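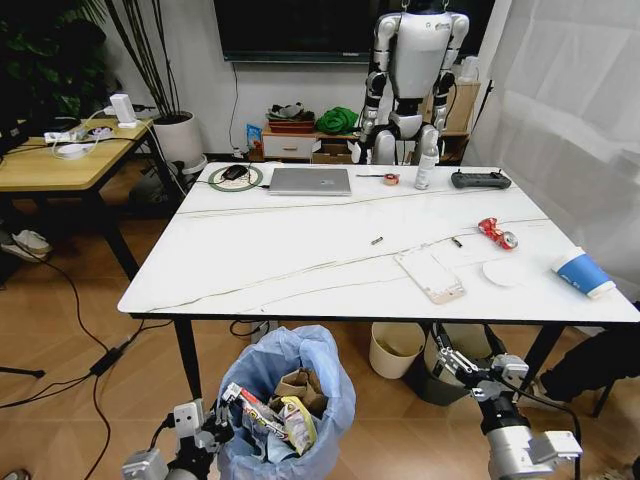 Pascual Sosa
Press Officer, Midville Film Days

MIDVILLE — The feature film "Stustmont" will open the new edition of the Midville Film Days in July, the festival announced this morning. It is the first feature of the production company Jatoi, and its lead role is played by an actress who until now was known mostly to the public of small theaters.

"Stustmont" tells the story of a bus driver who comes back to the mountain town of the title after her mother has died. She wants to sell the family house and leave again. In the house she finds her younger brother, who has rented the upper floor to a brass band and does not wish to move out. The film has a running time of 2 hours and is shown in its original version with English subtitles.

The programming team saw the film in an early cut last winter, still without music, and invited it the same week. In the opinion of the team it is a film with much patience for its people. The brother, who in another film would be only the comic part, receives here the longest and most serious scene — a dinner at which almost no one speaks. 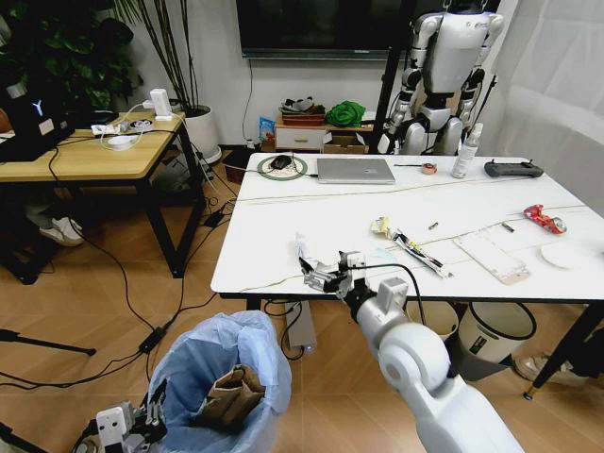

At the table, work in progress.

Jatoi was founded by former students of the Midville evening film course and has produced short films for seven years. The best known of them, "Mumness," won the audience prize of this festival and afterwards traveled to schools and libraries in the region. Several persons of the "Mumness" crew worked again on the new film, among them the editor and the sound recordist. "Mumness" will be shown before the opening film, so that the audience can see both works in one evening.

The music for "Stustmont" was written for brass only. It was recorded with the same band that appears in the film, in the gymnasium where the band has its normal rehearsals. The director asked the musicians not to play too cleanly. During the festival the band will give a short concert in the courtyard of the cinema, directly after the opening screening. In case of rain the concert moves to the foyer.

The opening screening takes place in the large hall of the Midville Cinema, which has 315 seats. A part of the tickets is kept for the evening box office, which opens at 5 p.m. Each person can buy up to 3 tickets there. The film will be repeated two times in the small hall during the festival, one time in the morning with a reduced price for students and retired persons. After the morning screening the director and the lead actress will answer questions from the audience.

"We looked for an opening film that our neighbors would like to discuss on the way home," said Pascual Sosa, press officer of the festival. "With 'Stustmont' the discussion in our office started already before the lights were on again. Half of us were for the sister and half for the brother, and it is still like this."
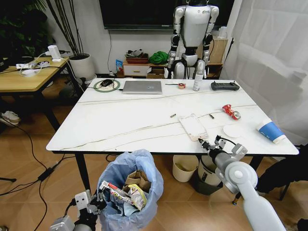
Laptop, phone and other items on the table.

The complete festival program, with the documentary section and the short film competition, will be published in the coming weeks. As in the last edition, the short films will be judged by a jury of viewers. Persons who live in Midville and wish to take part in the jury can write to the festival office. Experience with film is not required, but members of the jury must be able to attend all screenings of the competition.

Information for the press

Journalists can request accreditation from the festival office until the end of June. Photos from the film, a list of the cast and crew and a short text by the director are available on request. A press screening of "Stustmont" will be held in the small hall at 10 a.m. on the day of the opening. Interviews with the director and the lead actress are possible after the press screening and should be arranged in advance. Please mention in your message if you need an interpreter, or a seat near the aisle.

Press contact: Pascual Sosa, Midville Film Days, festival office at the Midville Cinema, second floor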